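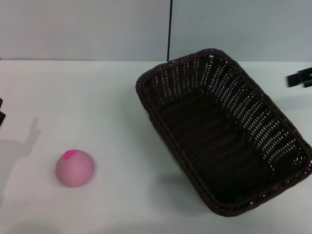 plameo_fan
Hi all! We've got 200 demos of the ball-into-basket task now (pink ball, dark basket, white table) and I'm wondering if that's plenty, or if I should keep going.

stukodard
Lovely task, but I'd want 1000, with the basket turned a bit each time.

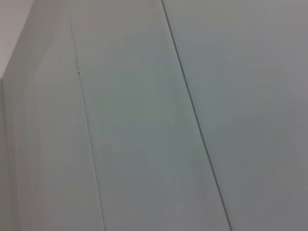

satti6
I'd disagree, friend! Ours learned fine from fewer, once we trimmed wrist views with only bare panels in them.

plameo_fan
Oh, I'd keep those in, but thank you both. More in November!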